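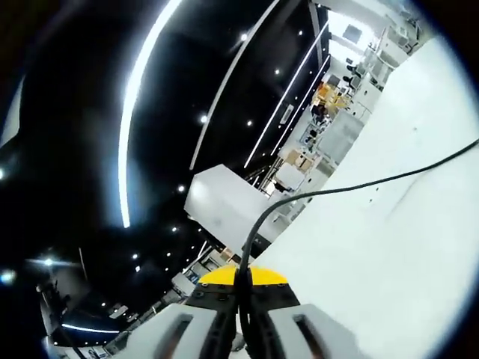
4. Accrochage d'une toile avec le système Tautahi

Ce chapitre concerne les peintures sur châssis et sur panneau, encadrées ou non. Pour les œuvres sur papier sous verre, reportez-vous au chapitre 5. Les sculptures et les pièces suspendues ne sont pas couvertes par ce manuel.

4.1 Avant de commencer

Vérifiez la nature du mur. Les rails Tautahi se posent sur béton, brique pleine ou plaque de plâtre doublée de bois. Sur une plaque de plâtre simple, utilisez les chevilles Furer, vendues séparément, et divisez par 2 la charge indiquée sur l'étiquette du rail.

Pesez l'œuvre avec son cadre. Le poids inscrit sur la fiche de prêt est souvent celui de la toile seule.

Attention : ne dépassez jamais 50 kg par rail, quel que soit le nombre de crochets.

4.2 Pose du rail

1. Tracez une ligne de niveau au crayon tendre. N'employez ni feutre ni ruban adhésif sur une peinture murale de moins d'un mois.
2. Présentez le rail et marquez les points de perçage à travers les trous oblongs.
3. Percez avec un foret de 6 mm, puis dépoussiérez les trous.
4. Vissez d'abord les deux extrémités, sans bloquer. Contrôlez le niveau, puis posez les vis intermédiaires.
5. Serrez l'ensemble et mettez les embouts.

Remarque : si deux rails se suivent, laissez un jeu de 2 mm au raccord. Il disparaît sous le cache.

4.3 Accrochage

1. Retournez l'œuvre face contre une mousse propre. Portez des gants en nitrile ; le coton glisse sur les cadres vernis.
2. Fixez les deux attaches au dos du châssis, à même hauteur, dans les montants et jamais dans la traverse.
3. Engagez les câbles dans le rail, un à chaque extrémité de l'œuvre, et tirez d'un coup sec vers le bas pour vérifier le blocage.
4. À deux personnes, présentez l'œuvre et passez les attaches dans les crochets.
5. Réglez la hauteur crochet par crochet. Le centre du tableau se place d'ordinaire entre 1,50 m et 1,55 m du sol.
6. Vissez la molette antivol à la main, sans pince.

Attention : les huiles de moins de six mois peuvent rester fraîches dans les empâtements. Ne posez pas ces toiles à plat sur la face. Travaillez à la verticale, contre un chevalet.

4.4 Enregistrement du capteur
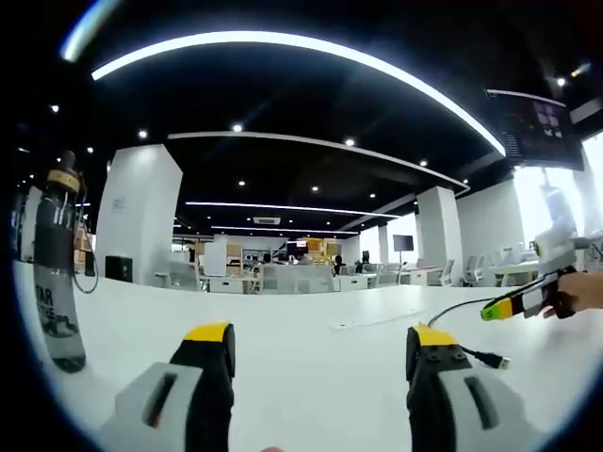

Chaque rail est livré avec un capteur Petum, qui relève l'humidité et signale tout déplacement de l'œuvre. L'enregistrement se fait avant l'accrochage, sur une table dégagée. Préparez le câble USB et gardez son embout métallique à l'écart des toiles, comme de tout cadre doré à la feuille. Un câble fin et noir, posé sur un plateau blanc, se repère sans peine et risque moins d'être emporté avec les emballages.

1. Reliez le capteur à l'ordinateur.
2. Ouvrez le logiciel Grutasari et choisissez « Nouvelle œuvre ».
3. Saisissez le numéro d'inventaire. La mémoire accepte 1000 relevés, après quoi les plus anciens sont effacés.
4. Attendez le voyant vert fixe, puis débranchez.
5. Collez le capteur au dos du châssis, jamais sur la toile.

Remarque : si le voyant clignote en rouge, recommencez à l'étape 1. Après deux échecs, notez le numéro de série et contactez Regula Grabner, au service technique. Pour les pièces de rechange, adressez-vous à Flynn Sheehan. Les commandes reçues avant jeudi midi partent le jour même.

Le relevé des données et le remplacement de la pile sont traités au chapitre 7.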